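Rorholm Project – Fall Progress Report
Oct 8, 2019

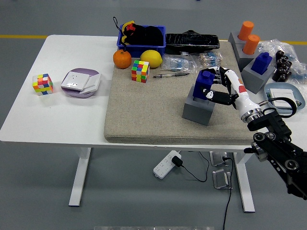
Photo: Benedetta Serra / Rorholm Project

Hi Loredana, this is the fall update, a little shorter than the one you got in May.

The big thing first: the peg-and-block work is going well! We've switched over to learning the grasp and the insertion as one motion, and I'm much happier with it. The hand closes on the blue block in its gray holder, and the same policy runs for the orange pegs with no retuning between them. Over 200 block trials we had 19 failures, nearly all of them bad finger placement on the first touch. Osvaldo thinks the thumb is arriving too early and he's probably right (he usually is about thumbs).

We've kept the table messy on purpose. Fruit, a Rubik's cube, bags of resistors, a pen – the old method fell apart with that much stuff lying near the holders, and the new one mostly shrugs it off. Clear plastic bags still confuse the depth estimate, so that's on Spyros's list.

Training data stands at 540 demonstrations. We promised you more than that by now, I know. We lost roughly 80 to a timing bug between the arm and hand logs, and we're redoing those first.

Next up are the switch panel and the wall socket panel, which I expect to be a lot harder. Money is on track, apart from spare finger tendons, which we're going through faster than I budgeted. I'll send Grasso's new quote separately.

Concetta Morelli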